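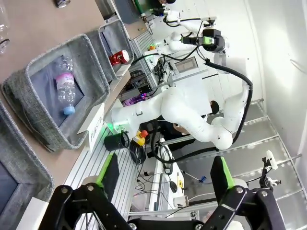 According to Carol Sedgwick, the hard part of sorting bottles and cans is agreeing on the labels. The Plustville recycling program has changed its own wording 2 times, and she expects a third revision before the end of August.

"People will read one word," Sedgwick said. "If you give them a paragraph, they put everything in the first bin they come to."

The current layout uses gray felt bins set out on a tabletop, with a folded card reading "PLASTIC" to identify the material. Dindo Dela Peña, who prepared the written guidance, said that the cards were chosen over printed stickers so that a bin could be reassigned without leaving a mark on the felt.

"We had adhesive labels at the Ibarra building, and they left a residue," he said. "A card can be moved in a moment — and it can be replaced when someone spills coffee on it."

Asked whether caps should stay on, Dela Peña said that the program accepts plastic bottles with the cap in place, provided the bottle is empty. Paper and film labels may also remain. Aluminum cans are collected separately and should not be crushed.

Over the most recent collection period, the program recorded 377 bottles and 346 cans. A further 74 items were set aside as unsuitable, most of them cartons and coated cups. Sedgwick described the last figure as too high.

"Cups are the difficulty," she said. "They look like paper and they are lined with something else. We will probably need a card for those as well."

The revised guidance will be discussed on Thursday at the Vultodby office. Dela Peña has asked that comments on the wording reach him before then.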